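Oriana Farías wants you to throw away your desk drawers. Or at least the system behind them. Her paid course, Patmont, promises that anyone can clear a home office in a weekend and keep it clear, and 281 people signed up for it in July. I went to talk to her expecting to disagree, and for the most part I did.

"People hang on to paper because they're scared," she told me, before I had my notebook open. I asked who had told her that. She said she'd seen it in clients again and again. I said I hang on to paper because the county once lost my tax form and I was the only one with a copy.

She laughed at that, to her credit. "Fine. Keep the tax form. But you don't need the envelope it came in."

The course costs $388. For that you get a set of videos, a workbook and two phone calls. I had watched the videos the night before, and a good third of them is Farías talking about her own move from a large house to a small one. When I asked what the buyer gets out of that part, she took a while to answer. "It shows I've done it," she said. "I'm not selling something I read in a book."

Her main rule is that a desk should be bare when you finish for the day. No tray, no pen cup, no pile for tomorrow.

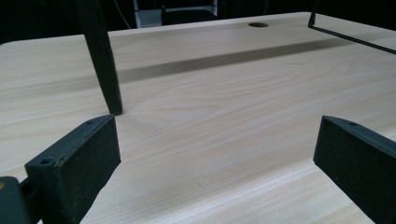
Does it last?

I asked for numbers. Farías says her newsletter has 3,312 readers and that most who write back are happy. People who gave up by the second week probably don't write back, and I told her so.

"You could say that about any class," she said. "Piano lessons, too."

True enough, but piano teachers don't usually promise a weekend.

Norbert Polák took the course last year and spoke to me by phone. His desk stayed clear for a month. "Then the stuff went to the kitchen table," he said. "My wife noticed before I did." He still liked the workbook and said he would have paid $30 for it.

I read that back to Farías. She wasn't bothered. "So he has one clear desk and one messy table. He used to have two messes."

She has a second course planned, this one for kitchens. She hasn't set the price yet.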